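Foltwood releases Postness 3, placement planning software for robot arms

Foltwood has released version 3 of Postness, its planning and perception software for robot arms that handle small household goods. The release is open to all current licence holders from March.

Postness takes the views from a head camera and a wrist camera and keeps a single table map that both must agree on. In earlier versions the two views were matched once, at start-up. Version 3 matches them again before each grasp and before each release, and stops the arm if the positions differ by more than 5 mm.

The table map is now built from cells. An operator marks out the work surface with tape, and the software finds the lines, numbers the cells and plans each move from one cell to another. Objects that lie across a line are given to both cells until the arm has moved them. Cell size can be set freely, down to a side of 100 mm.

The planner was tested over 3742 placements on the Huvari bench, using trays, cups and racks.

Taped work surface, from the wrist camera and then the head camera: 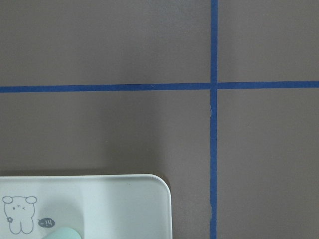
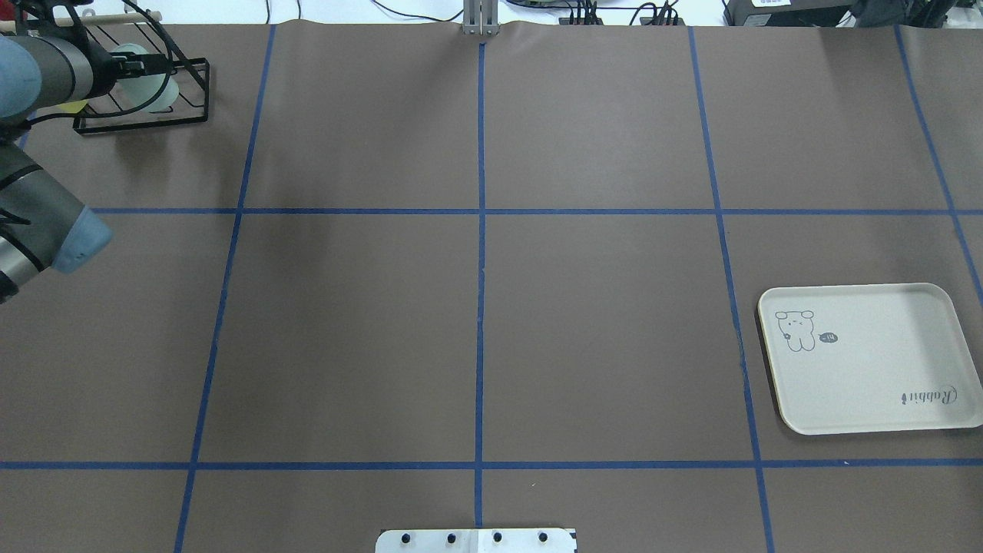
"Most of our support requests came from drift between the two cameras," said Naomi Nzioka, head of perception at Foltwood. "Tape is cheap, and it gives both cameras the same straight edges to work from."

Version 3 also adds a log viewer and a command-line tool for replaying a plan without moving the arm. Log files written by version 2 can be opened but not edited. Support for the Castaño controller remains in beta and is switched off by default.

Licence holders can download the update from their Foltwood account. Press questions should be sent to the Foltwood press desk.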